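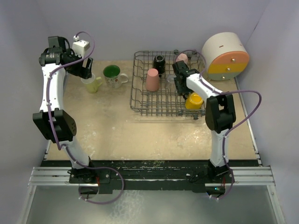

The rack by the sink, and what we ask of it

Every September the kitchen shops fill up with storage for people who have just moved, and every September I am told that the dish rack has been rethought. It has been given a bamboo lid. It rolls up. It hangs over the tap. I have tried a fair few and I am not convinced any of them beats bent wire.

Take cups, which are the real test. Plates more or less look after themselves. A cup has a handle, a hollow and usually a foot with a rim that holds a spoonful of water, and most racks are plainly drawn up by someone thinking about dinner plates. Put five cups in a wire rack and you soon get the usual muddle: a salmon-pink one upside down, as it should be, and others put wherever they would go.

Gemma Whitlock, who sells kitchenware at Redwood, swears by upside down for everything. "Mouth down, always," she told me. "People stand them up because it looks nicer, then they wonder why there's a puddle." I put this to Maureen Tapley, who ran a school kitchen in Plindell for 23 years, and she was having none of it. A cup flat on its rim on a worktop traps the damp, she says, and you may as well leave it in the bowl. On wire, fine. On the side, no.
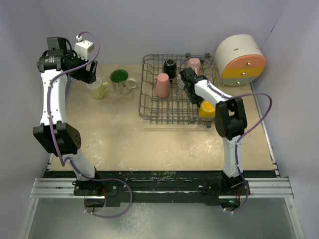 I lean towards Maureen, with doubts. The trouble is that cups rarely all get as far as the rack. A patterned mug with a green inside gets left standing next to it, a pale yellow cup keeps it company, and by Wednesday the worktop is doing half the drying. You can blame the rack for being too small. I blame the habit of leaving things beside it "for a minute".

The makers' answer is to sell you a bigger one. Stirnura's new model costs over 60 pounds and comes with a clip-on mug rail that Ryan Lightfoot, my neighbour, took off after 5 days. He now uses it for tea towels. His old rack was 20 pounds and I suspect he misses it.

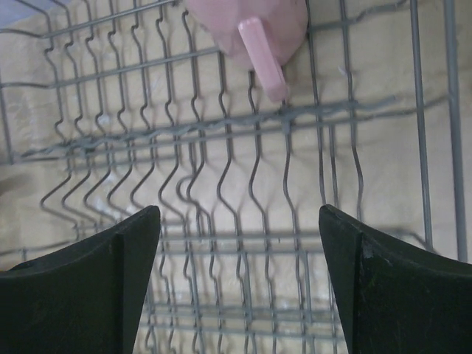 Prongs matter more than rails, in my view. Closely set ones are good for saucers and a nuisance for anything round, and a small pink cup will perch on top of them quite happily until you add one more thing. Wide gaps suit mugs and let side plates flop about. I have yet to meet a rack that does both well, whatever it says on the box.

If you are buying, take your most awkward mug to the shop and try it. Lacey Parsons at Pearce says customers do this and she doesn't mind a bit, so long as the mug is clean.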